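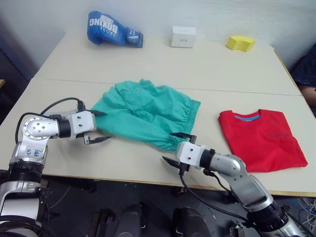 Figure 2. Bimanual workstation at the start of a garment trial.

3.2 Student data collection

Demonstrations were recorded by students in the Nadurville capstone course over two terms, ending in July. Each trial began with one crumpled garment between the two arms; items already folded could stay on the table, as could unrelated objects along the back edge. The students recorded 3977 episodes, of which 2657 were kept after review. Episodes were discarded if the operator paused for more than 9 seconds or if either gripper lost the fabric twice — the second criterion was added after the pilot. Garment colour was not controlled. Labelling followed the Hamdy protocol without changes.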